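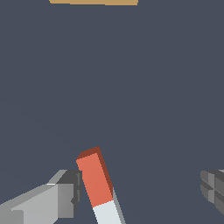
Computer simulation: Lamard Learning Lab

Robots Have Rules, Too!

You probably know a lot of rules by heart. Walk at the pool. Look both ways. Wash your hands before you eat. Robots have rules as well, and some of them are really cool once you know what they're for.

Let's start with robot arms. A robot arm can lift, turn, pinch and place things all day long without getting tired. It's also strong, and it has no idea that your elbow is an elbow! So the people who build and run robot arms follow safety rules, and they write them down so everybody on the team does things the same way. When lots of people in lots of places agree to follow the same written rules, those rules are called a standard.

Rule one: practice where nothing can break

Remember learning to ride a bike? You probably started somewhere flat, with no cars. Many robots start out inside a computer. It's called a simulation, and it works a bit like a video game, with a pretend arm, a pretend table and pretend things to pick up. Look at the orange and white stick between the gray robot fingers at the top of this page. It's much closer to one finger than the other. If a pretend finger bumps a pretend stick, you just start over!

At the Lamard lab in Stestendale, a robot program has to finish 3,000 practice tries in simulation before anyone is allowed to load it onto a real arm. That takes a computer around 5 hours. (Imagine practicing your spelling words that many times.)

Rule two: write down the misses

It's fun to talk about the times a robot gets it right, but good robot teams keep track of every time it gets it wrong, too. Did it squeeze too soon? Did it reach for the wrong spot? Each miss goes in a log. One program at Lamard, named Yadav, had 56 misses in its first log. The team read through them and found that 21 were the same mistake: closing the fingers before the arm had stopped moving. Now they knew just what to fix!

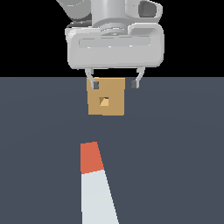 Rule three: slow down near people

When the program moves to a real arm, the speed gets turned way down. A slow arm gives people time to step back. Many robots work behind a fence or inside a marked area on the floor, and if the gate opens, the arm stops. Other robots are made to work right beside people, and they need extra checks on how fast they go and how hard they can push.

Rule four: know where the stop button is

Look for a big red button on a real robot station. It's the emergency stop, or e-stop for short. Anybody who sees a problem can hit it, even the newest person in the room. At the Drurkov workshop, they test the button every morning before the first job.

Try it yourself!

Ask a friend to be the robot. The robot wears a blindfold and sits at a table with a few soft toys on it. You give the directions: left, right, down, close your hand. Before you start, make up three safety rules together and write them on paper. One of them has to be a stop word. Then switch places and see if your rules still work. Do you need to add another one?

Words to know

Gripper: the part of a robot that grabs things.
Simulation: a pretend version of something, made on a computer.
Standard: a set of rules that many people agree to follow.
E-stop: a button that makes a machine stop in an emergency.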